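Ivero Gives the Messy Desk a Box to Stand In
Adley, Tue 2 June
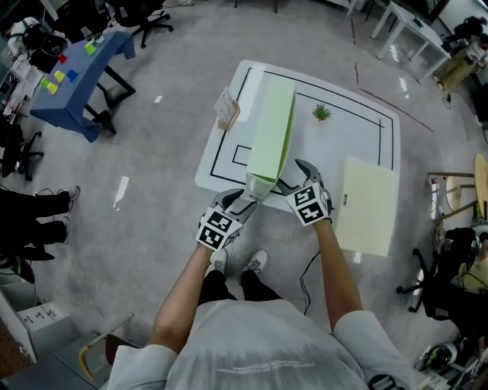 Marjorie Hulme has kept her bills in a tall box since April and reports that she now pays them on time, a change she finds slightly unsettling.

Ivero today announces Ima, a range of small goods for people whose desks have gotten away from them. There are 14 pieces, among them a tall rectangular box in pale green, a small wooden holder that keeps one card upright, and a little potted plant with spiky leaves.

The company asked 428 desk owners what they wanted most. The leading answer was a bigger desk. Ivero does not make desks, so it made a box that stands up and takes less room - a compromise most of them accepted.

Ima goes on sale this week at the Bhardwaj shop in Adley, with 300 boxes in the first batch. The card holder comes with one blank white card. What to write on it is left to the buyer.

Orders and press samples: Ivero front desk, extension 2644.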